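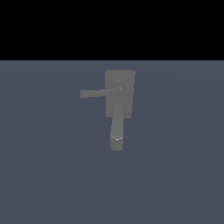
**Which parts of this repository are needed to train on the lever task without building the arm?**

Only the `assets/` and `episodes_sim/` folders, together with the loader in `tools/`. The files for the physical build may be left out of the download.

# Chala Lever Set

Data card and build notes, release of 23 August 2024

## Summary

The Chala Lever Set is a collection of simulated and recorded episodes in which a small bench-top arm turns the lever of a household faucet. It was prepared by members of the Nelenthorpe Shared Workshop as part of the Chala arm build. The set is intended for hobby builders and students who wish to train or test a simple manipulation policy on modest hardware.

| Item | Value |
|---|---|
| Simulated episodes | 1851 |
| Recorded episodes (physical arm) | 52 |
| Faucet models | 14 |
| Control rate | 40 Hz |
| Maintainer | Lensa Zeleke |

## Faucet models

Each model is divided into a base plate, a lever handle and a spout. The lever is attached at a round hub and is the only moving part. The models are plain grey. Colour and surface finish are applied by the loader at run time if the `finish` option is set.

A model is loaded alone on a flat floor for inspection before it is placed in a task file. The following points are checked at that stage:

- the lever is centred on its hub and does not wobble through its travel
- the collision shape follows the lever to its tip
- the origin is at the back of the base plate

Model 9 was withdrawn in the first draft and redrawn by Obsa Woldemariam. Its lever axis had been exported in the wrong units, and the part left the simulation at considerable speed. Anyone holding a draft copy should replace the file. The numbering has not been changed.

## Episode format

Each episode is stored as one folder containing `states.csv`, `actions.csv` and `meta.json`. Joint angles are in radians and lengths are in metres. The lever angle is measured from the closed position and is always positive, whichever way the handle turns.

The `success` field is set when the lever reaches its target angle and is still there at the end of the episode. Failed episodes have been kept. Users who do not want them should filter on this field – the loader does not do so by default.

## The physical arm

The arm was built on the long bench at Nelenthorpe from printed links and hobby servos. Gemechu Araya drew the links, and Tiruwork Seyoum wrote the servo firmware. Full drawings are in `build/`, and the parts list is in `build/parts.md`.

The following should be noted by anyone repeating the build:

1. Print the shoulder link on its side. Links printed upright split along the layers at the servo horn.
2. Fit the elbow servo before closing the forearm. There is no access to the screws afterward.
3. Run the servo supply on its own fuse. The logic board must not share it.
4. Set the torque limit in `config/limits.yaml` before the first powered movement.

The recorded episodes used a faucet screwed to an upright board, with no water connected. The arm has no sealing of any kind and should not be used near a live tap.

## Known limitations

Lever friction in the simulated episodes is constant through the full travel. The test faucet used in the workshop is stiffer near the closed position, and policies trained only on simulated episodes tend to stall there. A friction curve contributed by Ruxandra Gavrilă is included as `extras/friction_curve.csv`. It has not yet been applied to the released episodes.

All the models have a single lever. Twin-handle and push-button types are not covered, and the set should not be used to make claims about them.

Clock drift between the two logs is present in the recorded episodes. The offset for each episode is given in `meta.json` and must be applied by the user.

## Licence and contact

Models and episodes may be used, changed and shared for any non-commercial purpose, provided that the Nelenthorpe Shared Workshop is credited. The firmware is covered by a separate licence in `firmware/LICENCE`.

Corrections should be filed as issues in this repository, with the model number or episode folder in the title. The next release is planned for October and will include the revised friction values.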